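Clurnivdale Shared Workshop
Minutes of the August bench users' meeting

Started at 6:10 p.m., the projector having been given ten minutes to change its mind. Quorum reached when the bread arrived.

1. Minutes of the last meeting
Accepted, with one correction: "the sink is a disgrace" should read "the drain is a disgrace." The sink was felt to be doing its best.

2. Money
The bench fund stands at $420. Of this, $70 is spoken for by the drain. A proposal to spend $60 on a second label maker was withdrawn when it was pointed out that the first one has yet to be opened.

3. Large table
The long discussion of the evening. Under the current rules anything left on the large table overnight goes to the shelf by the door, and anything left on the shelf by the door goes to live there permanently. The Movlow group asked for an exception for work in progress. The Hullano group asked what, in that case, was not work in progress. After some 20 minutes it was agreed that:
- the tan mat stays down at all times and is not to be borrowed, trimmed or used as a cutting surface;
- trays are lifted, not slid;
- a job may stay out overnight if it has a card with a date on it. "Soon" is not a date.

4. Trays, bins and racks
The brown trays with the cutout handles are popular and therefore always somewhere else. Members are asked to return them to the large table at the end of a session. Clear bins remain free to anyone, on the understanding that a bin with one screw in it counts as empty and will be treated as such.

Circuit boards go in the slotted rack, upright, one to a slot. Stacking them flat in a bin "just for now" was described by one member as a cry for help. The request for eight more racks was cut to two, then sent to the Obradović room to see if they have any they have forgotten about. 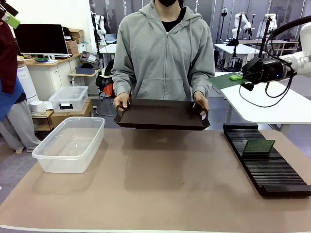 Large table: brown tray, clear bin, and the slotted rack with one board in it.

5. Cardboard
Boxes continue to gather along the wall. Everyone present believed them to belong to someone absent. A note will go up, and unclaimed boxes will be flattened before the next meeting. An amendment to look inside them first was carried.

6. Any other business
The good tape is missing again. The bad tape is in three places. Hullano will bring chairs next time, and Movlow will bring back the chairs it took last time.

Closed at 7:45 p.m. Next meeting same hour, same room, drain permitting.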